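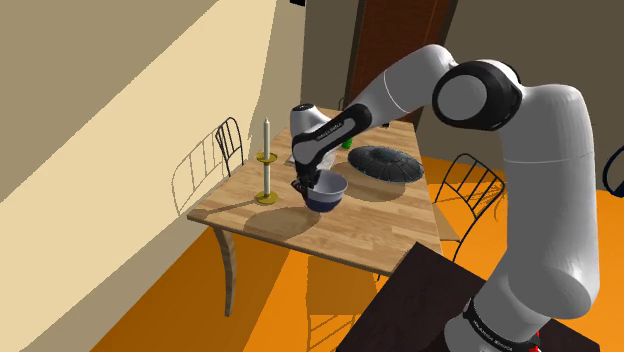
Arm over the dining table, gripper in the bowl (render)

2 min read

From: Hongmei Ren
To: Sammont Outings list
Date: January 8, 2020
Subject: Re: Winter day trip – Aslow or Wollow?

Replying to the questions below in order.

> Has anyone checked the coach times for the Aslow lantern trail?
> Last year we got there and the last entry had gone. Also, is
> Wollow still an option? I would prefer somewhere with a proper
> indoor part if it rains, and my mother can't manage the steps at
> the lower gate. Lastly, do we need to pay up front?

1. Coach times. The outbound coach leaves Sammont station, stand 2, at 15.10 and reaches Aslow at 16.05. Last entry to the trail is 17.30. The return leaves from the upper car park at 20.15. There is a later service bus, the 179, but it goes by way of the hospital and does not wait for the trail to close. I would not plan on it.

2. Wollow. Still possible. The winter gardens are open until 18.00 and the glasshouse is heated. Against that, the lights there are confined to the main avenue and can be walked in half an hour. The café stops serving hot food at 16.00, so a late arrival means sandwiches.
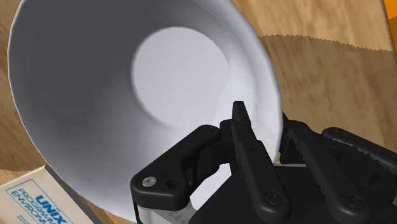 The Aslow café keeps its kitchen open until 19.30 and will hold tables for groups if told two days before. It is the only indoor part of the site apart from the ticket hall.

3. Steps. The lower gate has 18 steps and no ramp. The upper gate is level, and the path from there joins the trail after the boathouse. Anyone using it misses the first section but can walk back to it along the lake – the surface is packed gravel and was in fair condition when I went over in July. I have not seen it since the autumn rain. The coach driver will stop at the upper gate on request.

4. Payment. Kudo Coaches want a deposit of £58 for the vehicle, which I have paid. Trail tickets are separate and should be bought individually on the Aslow site. Choose the 16.30 slot. The 16.00 slot is cheaper but leaves no margin if the coach is held up at the roundabout.

My preference is Aslow, with Wollow kept for a daytime visit when the bulbs are out. If you would rather do Wollow now, reply to the list and not to me alone – I lost two answers that way last time.

Please also say whether you will board at Sammont or at the bridge stop. Kudo need the boarding points before they confirm the route.

Hongmei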